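August
Zerrin Dursun

Stamping cell, left and right arms. Notes from the morning setup and what I changed.

Started at 9 with the usual checks before enabling. Wiped the table, ran both arms to home, opened and closed each gripper a few times with nothing in it. The left one was fine. The right one closed a bit late on the first try and then behaved. I have seen this before on that side after a long idle and have not done anything about it yet. It goes on the list again.

Went over the cable on the left wrist. The loop under the gripper mount had crept tight over the last two weeks, enough that it pulled when joint five turned to its far end. Loosened the clip, gave it a little more slack, clipped it again and jogged the wrist both ways at low speed. It clears the joint housing now. If you re-clip it, leave the loop as it is - it looks untidy but it needs the length.

Screws on the wrist housings: checked both sides with the small driver. 2 on the right took a quarter turn. Put a paint dot on those so we can see if they move. The rest were tight.

The Horgan pads on the fingers are still the old set. Worn at the tips but not through. The Prumard ones that came in are a little thicker, so swapping them means redoing the grip width for the block. Left it for a day when there is time to do both.

Grip and height for the block

Most of the morning went here. The block has to sit square in the right gripper or the mark comes out as a streak. The old saved grip point was a few millimeters too high on the block, which let it tip when the face touched down. What I did:

1. Loaded the Carnier controller with the backup from last time, not the one marked "new". The "new" one has the wrong tool offset for the right arm.

2. Taught the grip point again, lower on the block. Saved it over slot 4.

3. Set the left arm to its waiting pose over the upper left of the paper, gripper open. It has no job in the marking step, so it only needs to keep out of the right arm's way.

4. Stepped through the right arm's moves by hand at the slowest speed, with the paper down, the red piece on the right side of the table and the block in the gripper.

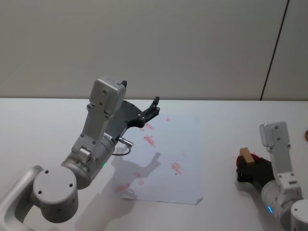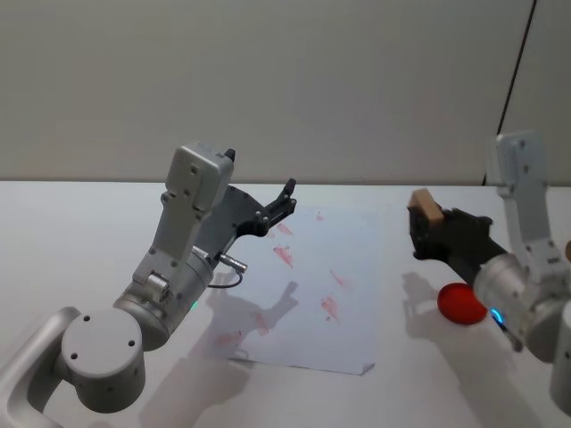

5. Compared the marks with the sheet we kept from the Zastetti job. Ours are still smeared and uneven. Some of that is sideways travel at touchdown, so the last move should come straight down from above and go straight back up. I split it into two moves and cut the speed on the second one.

6. Saved everything under a new name and copied it to the shared drive.

Paper: the lower right corner will not stay flat. Tape is fine for now but it has to be low tack, the other kind left glue on the table last time and I spent half of lunch scraping it off.

Still open
- right gripper slow on first close, check the connector before blaming the drive
- Prumard pads, with a new grip width
- a proper stop for the paper so it goes down in the same place each time
- delete or rename the "new" backup, whoever made it please tell me first
- run the split move at normal speed on a clean sheet

Left both arms at home with the power off at the cabinet. Spare wrist screws are in the drawer under the controller.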